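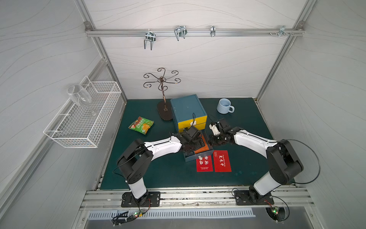
Clitstead Shared Craft Room
Minutes, November 25, 2023
Chair and notes: Amra Popescu

1. Last minutes
Approved. The Udine shelf quote is still missing and was promised in May.

2. Greeting cards and the small drawer box
Lepik proposes keeping all the red cards with Chinese lettering in the box with the yellow drawer fronts. The chair asked what problem this solves. Lepik said cards get lost. Asked how many had been lost, Lepik didn't know.

Two members doubt that anyone will put a card back once it's been out on the table. It was also pointed out that people won't look in two drawers for one card. Lepik said they would if there were a label. The chair noted that labels were tried at Wuvutwood and ignored within 5 weeks.
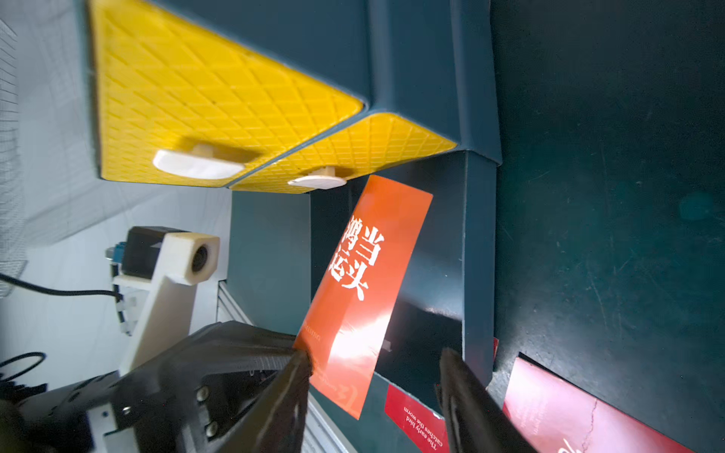
The white handles got some praise, mostly from Lepik. A question about whether cards will bend if the drawer is shut in a hurry was not answered to anyone's satisfaction.

Agreed: trial for 21 days, cards flat, characters facing up. The chair wants it recorded that she expects to be back here with the same complaint.

3. Wall basket
The wine glass is still kept in the white wire basket on the left wall. The chair said again that a wire basket is a poor home for a glass. Moved to shift it to a cupboard. Failed, 5 against.
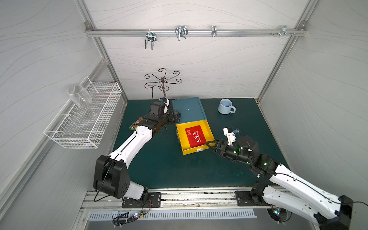

Lepik argued that the table is worse, with the mug and the scroll-armed stand already on it. The chair didn't see why either one has to live there. No decision on the mug. The stand stays until someone can say what it's for.

4. Money
$46 in the tin. Lepik asked for felt to line the drawers. Refused until the trial is over.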